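Washing dark jeans — how often, how cold?

ReijoK
Posted in Laundry & Mending, 7:15 am
Bought my first raw pair in July and I'm completely hooked! Wore them every day on the Todham trail job and they haven't seen water yet. My brother says I'm disgusting. How long do you all go?

saimi_m
Your brother has a point, sorry! I wash mine every 15 wears, inside out, cold, then hang them in the shade. Still lovely and dark. Sweat rots the cotton at the crotch long before washing does.

barryhollis
Disagree with saimi. My current pair hit 172 wears before the first soak and the fades behind the knees are gorgeous — I get a bit giddy every time I put them on. Air them on the balcony overnight and you're fine.

saimi_m
And how many times have you patched them, Barry?

barryhollis
3. But I like patching!

Amandio_S
Can we talk about black ones though? Different animal. Indigo fades pretty, black just goes gray and sad if you're careless. I do cold water, a cup of white vinegar in the rinse, and no dryer ever. Dry them flat if you have the room, it keeps the legs from twisting. 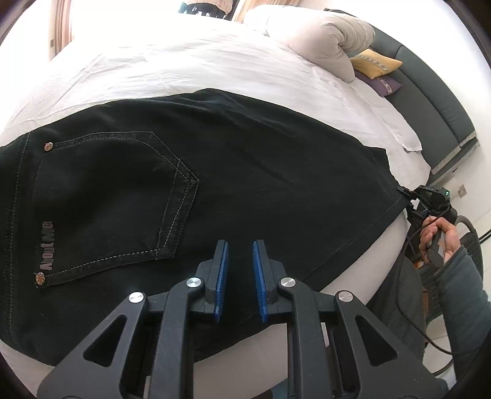
Also go easy on the spin. I used to run everything on high and got those pale crease lines down the thighs, and they never came out. Low spin and a towel roll gets you most of the way there.

PenttiK
Vinegar did nothing for mine, Amandio. Dark detergent made a huge difference, so maybe it depends on the water. Ours is very hard out here.

ReijoK
Okay, okay, they're going in the tub tonight. Cold, inside out, no spin at all. Wish me luck!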